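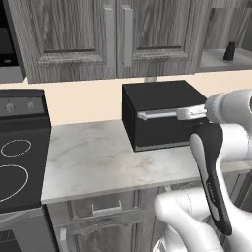
About Plostora

Plostora is a small cookery school with two teaching kitchens, and we love what we do! We teach people who cook every day and want to get better at it, people who have never boiled an egg, and quite a few who can already make a wonderful curry but are frightened of pastry.

The school was started by Victor Laizer, who spent years cooking in hotels before he found that he liked the training days far more than the dinner service. His first classes were in a borrowed church hall, with everybody sharing the same bread knife. Bread is still his favourite thing to teach (ask him about rye, but leave yourself plenty of time).

Our classes are small and you'll be cooking from the first ten minutes. We don't do long demonstrations. You chop, stir, taste and ask questions as you go, then we all sit down and eat together at the end. The evening classes begin at half past six and the Ayele course, our six-week one for complete beginners, runs again from August.

We've put together 173 recipes so far, all tested in ordinary home ovens, and every student gets the full set to keep. New ones go in all the time – the plum and almond tart came from a student's aunt, and it's now the one we're asked for most.

Flour comes from Hunder, the mill up the road, and most of our vegetables are grown by the Druron allotment group. When they have too many courgettes, so do we, and you may find yourself making chutney!

If you have an allergy or find standing difficult, tell us when you book and we'll set up your place to suit. Aprons are provided. Bring a tub for leftovers.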